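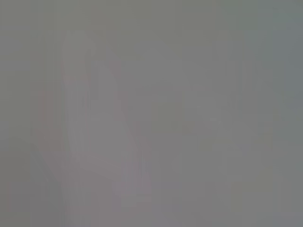

I have kept a fueling log for every long run since January, and the carbohydrate column is the only one I still trust. Heart rate drifts with heat and sleep, and perceived effort depends on who is running next to me. Grams eaten are grams eaten. The rest of my data blurs together, a pale shape on flat gray with no crisp edge, and I have stopped trying to read a trend into it. The gram column at least lines up with how the last hour feels.

Current protocol, as of 11/09/2020: 100 grams of carbohydrate at breakfast, finished well before the start, then one Truvari gel every 4 miles. No solid food once moving. I tried rice cakes on the Stimthorpe loop and could not chew and climb at the same time.

Alžběta Murín runs the same loop on water alone and finishes ahead of me. She has been fat-adapted for six years and does not race anything short. I did 12 weeks of it last winter. Easy pace was fine. Intervals were slower in every session I logged, and I went back to oatmeal.

One open question is sodium. My bottles are mixed by eye, which makes that column useless - I need to weigh the salt. Kristýna Malý lent me a kitchen scale that reads to a tenth of a gram. Next entry after the Kubíček half, if the course is open.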